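Boletín de la residencia Jatomico
21 de abril de 2020

El microondas de la zona común: limpieza, turnos y lo que no se puede meter

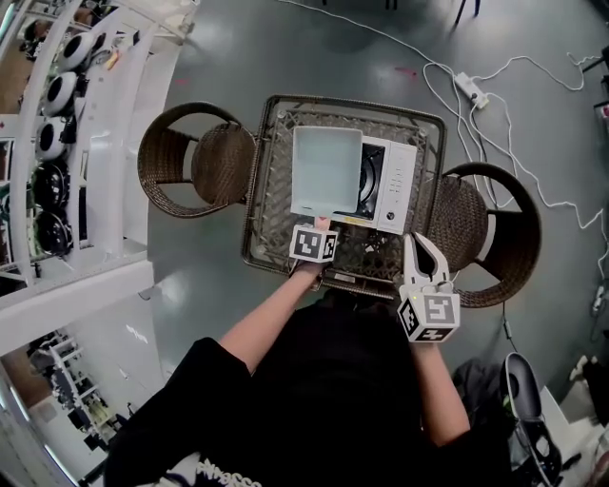 Darnell Szabo pide que se empiece por el olor. Según escribió al buzón de la planta baja, abrir la puerta a las ocho de la mañana y encontrarse con el pescado de la noche anterior le quita las ganas de desayunar, y propone que quien caliente algo fuerte deje la puerta abierta un rato al terminar. Nos parece bien y queda incorporado a las normas desde hoy.

El aparato sigue en la mesita de mimbre con las dos sillas redondas. Varios residentes han preguntado si va a volver a la encimera de la cocina. De momento no, porque la encimera se está cambiando y la empresa Movberg no tiene fecha para colocar la nueva. Se habló de julio, pero sin compromiso. Mientras tanto conviene tener en cuenta que la mesa es pequeña y que el tablero está tejido, así que lo que se derrama se mete entre las tiras y luego no hay manera de sacarlo con un paño. Para eso va mejor un cepillo de dientes viejo con agua y unas gotas de jabón. No hay que empaparlo. Se cepilla siguiendo el dibujo, se retira la espuma con un trapo escurrido y se deja secar al aire.

Limpieza de cada uso

Quien calienta, limpia. Una pasada con papel de cocina por el suelo del interior y por la parte de dentro de la puerta, aunque no se vea nada. Las salpicaduras de tomate salen en el momento con una servilleta y al día siguiente hay que rascarlas.

Para abrir y cerrar, sin tirones. La mesa pesa poco y si se tira con fuerza se mueve todo. Basta con sujetar el aparato con la otra mano.

El mando redondo y los botones se limpian con el paño casi seco. Nada de pulverizar producto directamente sobre el panel. Tampoco se usa estropajo en el interior, ni siquiera por el lado verde «que casi no rasca».

Limpieza a fondo

Una vez por semana, por turno de habitaciones. La hoja está en el tablón, junto al horario de la lavadora. El procedimiento es el de siempre, pero lo repetimos para los que han llegado este mes:

Se pone un cuenco apto para microondas con agua hasta la mitad, el zumo de medio limón y una cuchara de madera dentro. Se calienta tres minutos a potencia alta. Se deja otros cinco con la puerta cerrada para que el vapor haga su trabajo. El cuenco se saca con manoplas, que quema. Después se desenchufa y se pasa un paño húmedo por el techo, las paredes y el fondo, en ese orden. Si queda algo pegado se repite con agua y una cucharada de bicarbonato. El plato giratorio se friega aparte, con agua templada, y se seca bien antes de ponerlo otra vez.

El paño de esta limpieza es el amarillo del cajón de abajo. El azul es para el baño -- por favor, que no se mezclen.

Lo que no entra

Papel de aluminio, bandejas metálicas, tazas con borde dorado y envases sin el símbolo de apto para microondas. Huevos con cáscara tampoco. Los recipientes con tapa, siempre con la tapa suelta o entreabierta. Las bolsas de semillas para el cuello se pueden calentar, con un vaso de agua al lado y sin pasar de los 77 segundos que recomienda la etiqueta de las nuestras, las de Sesell que hay en el botiquín. Si alguien tiene una de otra marca, que lea la suya.

Turnos y horas de más uso

Entre la una y media y las tres de la tarde se forma cola. Pedimos que en ese rato nadie caliente más de un plato seguido si hay gente esperando, y que las sillas se dejen para quien vaya a comer allí. Los platos de espera se colocan en la estantería de la entrada. En la mesita no caben y ya se ha caído alguno.

Después de las 22 horas se puede usar, pero hay que abrir antes de que llegue a cero para que no pite. Las habitaciones de ese lado del pasillo lo agradecen.

Las sillas

Son para interior y se quedan dentro. Ya han salido a la terraza más de una vez y el mimbre no aguanta bien la lluvia. Tampoco hay que arrastrarlas por el suelo. Se levantan del respaldo y se llevan en vilo. Para quitarles el polvo, la boquilla de cepillo del aspirador, la que está colgada detrás de la puerta del cuarto de limpieza. Si alguna tira se suelta, no se corta: se avisa en recepción y se vuelve a meter con un poco de cola.

Averías

Si la luz interior no se enciende, si el plato no gira o si huele a quemado, se desenchufa y se avisa. La reparación la lleva el taller Nakamura, que cobra 30 euros por la visita. Ese gasto sale del fondo común, donde ahora quedan roughly 100 euros.

El próximo boletín llevará la lista de estantes de la nevera. Quien quiera cambiar de balda, que lo apunte antes en la hoja del tablón.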